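5/10/25

My shoulders hurt. Who knew you could get sore from waving your arms over nothing all day? I slept with the heating pad on and I'm writing this with my elbows propped on two pillows like some kind of invalid queen.

Second week on the rope task and I think I'm finally getting the feel of it. The first few days I kept moving the way I'd move if it were me picking up the rope, quick and sloppy, and the arms would lag a hair behind and then arrive all at once. Shu-fen kept telling me to slow down at the end of the reach and I kept saying I WAS slow. Then she played me one of my own runs and, well, okay. I looked like I was swatting flies.

So today I did what she does. Big easy move to get over the table, then stop, breathe, and come down with the fingers already shaped for what they're about to hold. It's so much better! I got 70 good ones before lunch, which is my best morning yet, and Wichai bought me a lemon bar from the Kashindye cart to celebrate (he ate half of it, so I don't know how much credit he gets).

The hard part is still the left hand. I'm right-handed and I let the left one just hang around being useless, and then the run gets thrown out, as the whole idea is that both hands learn to work together. Vsevolod's trick is to start every run by thinking about the left first. I tried it. It helps, but then I forget what the right one is doing. I got so tangled up at one point that I crossed my real arms and had to pause and shake myself out like a wet dog.

Rope is funny stuff to teach with. A cup is a cup wherever you put it, but you let go of a coil and it relaxes into some new shape and you have to rethink the whole grab. Kam-wah says that's why they want so many of them for the Gralgate job, all the little differences. I get it, but by the afternoon I was taking those little differences very personally.

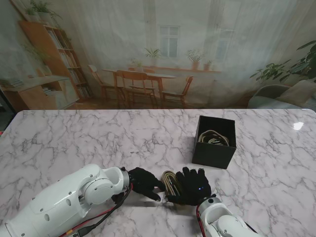
Me on both hands, striped rope, one coil in the box and one still on the table.

Ryszard came by near the end and wanted a turn. He's been telling everyone how he'd be a natural — all those video games — and he squeezed so hard on his first try that the rope shot off sideways. I was very gracious about it. I only laughed for a minute or so.

We're at 156 keepers between the four of us now, and tomorrow they switch us to the thinner cord, ugh. I asked Shu-fen if we could have one more day on this one now that I like it and she just patted my arm (the sore one).

Called Mom after dinner and tried to explain my job again. She asked if the robot says thank you. Must remember to bring the flat shoes, and return Wichai's charger before he asks a third time. Going to put the heating pad back on.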